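Chapter 4
Sleep: What Your Brain Does All Night

You will spend a third of your life asleep, and for most of history people assumed very little went on during that time. They were wrong, and the real story is wonderful! Your brain stays busy all night – sorting memories, running dreams, and keeping your breathing steady. 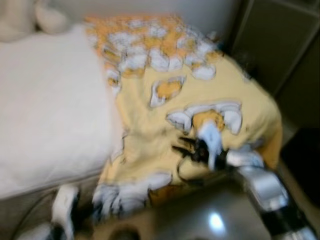 Reet Ozoliņš remembers arguing the opposite as a student: if the brain is so active, why call it rest at all? It's a great question, and we'll come back to it in Section 4.2. For now, hold on to the idea that sleep is made of stages, and that each stage has its own pattern of brain waves.

Two clocks set your bedtime. One is a kind of pressure that builds the longer you are awake. The other is your circadian rhythm, a daily cycle tuned mostly by light.
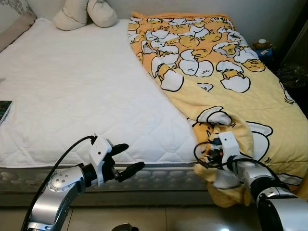

But I'm never tired before midnight, one reader of our first edition wrote, so is my clock broken? Not at all. In the teen years the circadian rhythm drifts later, which makes an early Saturday practice feel so cruel.

Body temperature matters too. As evening comes on, your core cools slightly, and warm hands and feet help by letting heat escape through the skin. Bedding traps a layer of air close to you and slows that loss. 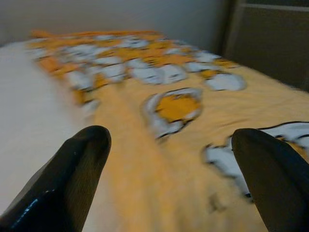 A room that is too hot can break up deep sleep, the stage that fills much of the first few hours. Dream-rich REM sleep takes a bigger share toward morning, so a short night cuts into it hardest.

Before you read on, start the sleep log on the Chapter 4 worksheet. Write down when you turned out the light and when you woke up.

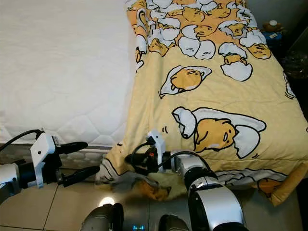

Keep the log for 12 nights, weekends included. You'll need all of it for the graphing activity in Section 4.3, where we compare school nights with free nights.

Key terms: circadian rhythm, sleep pressure, REM sleep, deep sleep, melatonin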